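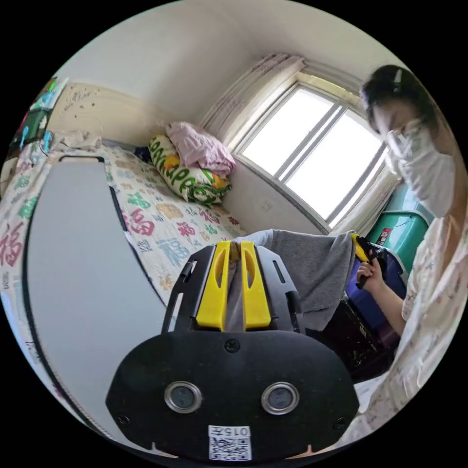
A penciled reply under my last entry wants to know why we keep fussing over the window between the two grippers when the cloth is obviously the hard part, and whether the drift in the left-hand trajectories wouldn't go away if we simply threw more episodes at it. Fair thing to ask, and I've been carrying it around with me all day, so 9/14/19 gets to be the entry where I try to answer it properly, at the cost of some paper.

Start with what we believe. With a garment held between two grippers and pulled open, the pose of each hand comes out of its own wide view, and the tracker (Stirnix, still the old build, I haven't dared update it mid-set) is leaning on whatever stays still in the room. Curtain edges, the panes, the corner where the walls meet the ceiling. Then the cloth comes up in front, and cloth is a terrible thing to lean on. It's full of lovely little corners that the tracker adores, and every one of them is moving! So the tracker decides that the cloth is the world and the hand is what moved. I had been blaming the bright window for this since March, and I now think I owe the window half an apology. It does wash out, and we do lose points there, but losing points only makes the pose noisy. The slow lean to one side, the thing we call drift, comes from the garment.

More episodes won't cure that, I'm fairly sure. If the labels lean, then a bigger pile of labels leans too. We have 300 episodes in the Gatchalian set, all garments, all bedrooms, and when I trained on the first half and then on everything, the folding policy got smoother and just as wrong. It closes the left gripper a little short of the hem and lifts air, very gracefully.

So, the method, written out in full this time so that I can't pretend later that it was something cleverer.

First pass: run Stirnix as usual on each hand by itself and keep the result, leaning or not.

Second pass: mark everything that could be cloth between and beyond the fingers, generously, and throw those points away. I tried a tight mask and it was worse than a sloppy one. The folds stick out past where you expect them, and the few points that sneak through do all the damage. Sloppy it is.

Third pass: solve the two hands together, with the rule that while both grippers are closed on one garment, the distance between them can shrink but can't grow past the widest stretch we've seen in that episode. It's a soft rule, since jersey gives quite a lot and a towel gives hardly anything. I like this rule very much. The cloth was ruining our poses, and it's nice to have it do a bit of work for its keep.

What I had wrong in the first version was the moment of release. The rule has to switch off as soon as either side lets go, and I was reading that off finger width alone, which lags when a thick seam is in the fingers. Flerkska writes the width at its own slow pace, and by the time it admits the gripper is open the garment has already gone. I now switch the rule off 4 samples early on both sides. Crude, but the kinks at release went away on every episode I looked at by eye.

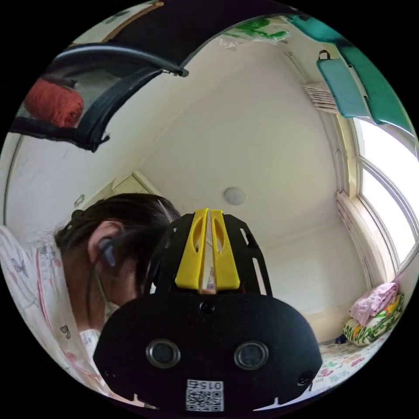

Does the joint solve still help when the two hands are working far apart and no cloth is shared between them? Hardly at all, and I wouldn't expect it to: with nothing held in common the rule is off, and what remains is the second pass, which helps a little if a garment is lying nearby and does nothing otherwise.

That's worth remembering when reading the results, because a good part of every episode is reaching and smoothing, one hand at a time, and an average over whole episodes hides the improvement. I'd rather we reported the held stretches separately. Peris prefers one number for everything and I understand why, theirs is the report with the page limit, but I'll argue for two numbers at least.

Now the result, such as it is. On the held stretches the lean is gone to the eye in most of the replays, and the left fingertip comes back to its starting pose much closer than it used to. I retrained for 1,000 steps only, just to see which way the wind blows, and the policy now reaches the hem and gets hold of it more often than it misses. The misses that remain are a different kind: it takes two layers where it should take one. I was delighted to see a new mistake, I'll admit, after so long with the old one.

Things I don't trust yet. Patterned bedding under the garment may be helping us more than it deserves. All that print is a gift to the tracker, and on a plain sheet the sloppy mask might leave too little to hold on to. Dark garments close to the lenses I haven't looked at. And somebody bending in close fills a good piece of the view and moves with the work, so people should probably be masked along with the cloth. I tried it on a single episode, got a small gain, and then ran out of afternoon.

To do, in no real order:
- mask people in the second pass, whole set
- find plain bedding in the Gatchalian set, or ask for it
- soft rule per fabric, instead of one setting for everything
- ask Flerkska about the width lag again, nicely
- leave Stirnix alone until the set is finished

To whoever held the pencil: thank you, and please write your next one in ink, I nearly missed it. The old trajectories are still on the shared drive next to the new ones, with the same episode names, so check the folder before you plot anything.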